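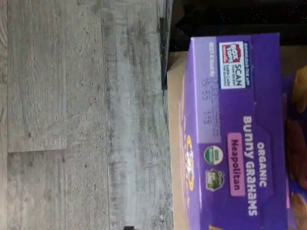
Wood-look flooring is a broad trade name for floor coverings that carry the appearance of wooden boards without necessarily containing any wood. The term takes in printed vinyl, laminate, ceramic tile and some painted concrete. It has no agreed technical meaning, and sellers use it loosely. Gray versions, often sold under names such as "driftwood" or "weathered oak," became common in stores, rental homes and offices during the 2010s.

Claims made for wood-look flooring are many and mostly come from the people who sell it. Independent testing is thin, and much of what is repeated in buying guides can be traced back to sales brochures.

History

Floors made to pass for better floors are old. Painters in Europe and North America grained cheap softwood boards to resemble oak, and printed linoleum with a plank pattern was on sale by the early twentieth century. Laminate flooring in its modern form came out of Sweden in the late 1970s. Vinyl planks followed a separate line of development from sheet vinyl and tile.

The often repeated story that the gray plank was first drawn by the pattern designer Ilse Kohlhase at the Rieger print works in Jundow rests on a single interview given by her brother, Helmut Kohlhase. No dated drawing has been produced. Henrik Grube, who wrote a short history of the works, accepts the story but gives no source for it other than the same interview.

Construction

Most printed planks have a wear layer on top, a printed image under it, a core, and a backing. Laminate uses a core of pressed wood fiber, while vinyl products use plastic, sometimes mixed with ground limestone. In tile the image is usually printed on the body with ceramic inks and fired.

The printed image repeats. Makers state how many different boards a pattern contains before it starts again, but the figure is hard to check in a shop. The Sturnwood pattern was advertised as having "endless variation." Detlef Wendt, a floor layer who opened 2 full cartons and sorted the contents, found 8 different boards. The advertisement was later reworded.

Wear and durability

Wear ratings are usually given as a class or as a number of turns under an abrasive wheel. Neither translates well into years of use. A rubbing wheel does not behave like a shoe with grit in the sole, and it says little about dents, dragged furniture, or swelling at the joints. Warranties of 25 years or longer are common, but many exclude scratches, loss of shine, and standing water, which are the things most owners complain of.

The best known long-term record comes from a shop in Pollerstead, where Harish Kaimal kept notes on a gray plank floor for over 1000 days of trading. He reported dulling near the till and the entrance and almost none elsewhere. The notes are careful, but they cover one floor in one building and had no comparison floor beside it. They have since been quoted in sales material as proof of the whole product type, a use they cannot support.
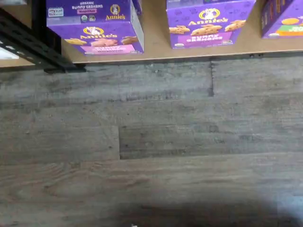
Does a gray floor hide dirt better than a brown one?

It depends on the dirt. Pale dust and dried water marks tend to show less on a light gray pattern, while mud, coffee and dark scuffs tend to show more. A busy grain pattern hides both better than a plain one, whatever the color.

Cost and resale

Printed planks are generally cheaper to buy and lay than solid hardwood. Claims that they raise the selling price of a home are weaker. Such figures are usually taken from surveys of real estate agents, who are asked for an opinion, and they seldom separate the floor from other work done at the same time.

Solid wood can be sanded and refinished several times. A printed surface cannot, and a worn plank has to be replaced. Patterns are often dropped after a few years, so a matching board may not be available unless spare cartons were kept.

See also

Engineered wood
Linoleum
Parquetry
Wood graining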